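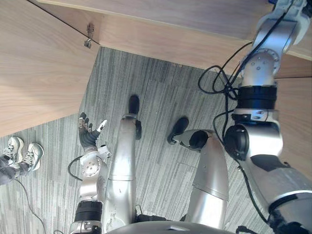
It has been a while since the last post, mostly my own doing. Work got busy in the spring, I had a cold that hung on for weeks, and by the time I felt like going out again half the places on my list had changed their hours. I'm caught up now, more or less, so this one is a trivia night post with a bit of bar talk mixed in.

For anyone new, I go to pub trivia more than I should. I started when I moved to Provthorpe and didn't know anybody, and it was a cheap way to spend an evening. I still go for the same reason, except that now I know people. Our team is usually four, sometimes five if Yaw Abubakari can get off work in time. We are decent at geography and food, fair at sports, and terrible at anything to do with musicals.

The one I want to write up is at Levchenko, the bar on the corner past the old bus garage. They started a trivia night last November and I kept meaning to go. It's a narrow room, with the bar down one side and a row of high tables down the other, and a few proper tables in the back if you get there early. We did not get there early. We stood for the first round and then a couple left and we took their table, which was right under the speaker. I would not pick that table again.

The format is simple. There are six rounds of 10 questions, paper and pencil, no phones. One round is pictures, one is music, and the rest are general knowledge with a theme that you only find out when the round starts. You hand your sheet in at the bar, and scores are read out after every second round. I like that better than reading them every round, which slows everything down, and better than saving them all for the end, when half the room has gone home.

The host is good. She reads each question twice at a normal speed and doesn't do a comedy routine in between. She also takes challenges at the end of the round, one per team, and she rules on them quickly. We challenged an answer about the longest river in a country I won't name and we lost, and looking it up at home I saw that she was right.

Beer is the weak point. There were 10 taps and most of them were some kind of hazy IPA. I had a brown ale from Unby that was nice enough, a little thin, and after that I switched to the house lager, which was cold and cost less. The wine drinker on our team said the red was fine. Food is a short menu – fries, a burger, pierogi, a pickle plate. Get the pierogi. They come with a lot of onions cooked down until they're nearly brown, and one order is enough for two people if you're not too hungry. The burger was overdone both times someone at our table ordered it.

We came in fourth. The music round killed us, as usual. I had one answer on the tip of my tongue for the whole song and wrote down the wrong band. The winning team got a bar tab and the second-place team got a round of shots that I don't think they wanted.

I posted a short version of this on the neighborhood board and asked whether people thought Levchenko or Wondby had the better night. I had always assumed Wondby was the favorite. It's bigger, it has parking, and on a good night there must be a line out to the sidewalk before they open the back room.

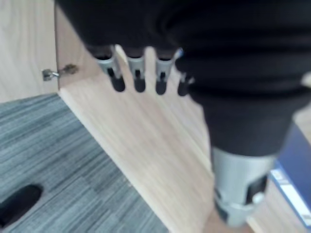
Stefaniia Romaniuk wrote back that she had quit going to Wondby because the questions repeat. According to her, the same round on state capitals came up twice in two months, and the teams that play every week simply remembered the answers. She also said that you can't hear the host from the back room and that the Levchenko sheets get graded more carefully. She did give Wondby credit for the wings.

I can't argue with the part about the back room. We sat in there over the winter and I wrote down "Peru" for a question that, as far as I could tell later, was about a composer. I hadn't noticed the repeats, but I don't go every week, so I wouldn't. I still think Wondby is the easier choice for a big group. If you have six people you will not find a place to sit at Levchenko unless somebody goes ahead and holds a table.

A few notes if you want to try Levchenko. It's free to play. Bring your own pencil, the ones they hand out are the short golf kind and ours had no point. Street parking is bad, so use the lot behind the hardware store, which is open to anyone after the store closes. Teams are capped at six. The kitchen stops taking orders before the last round, and they don't announce it, so order your second plate of pierogi early.

Next up I want to try the cider place by the train station, which has bingo, and then go back to Levchenko with Yaw, who swears he would have gotten the music round. He has been saying so by text for days. We'll see how he does under the speaker.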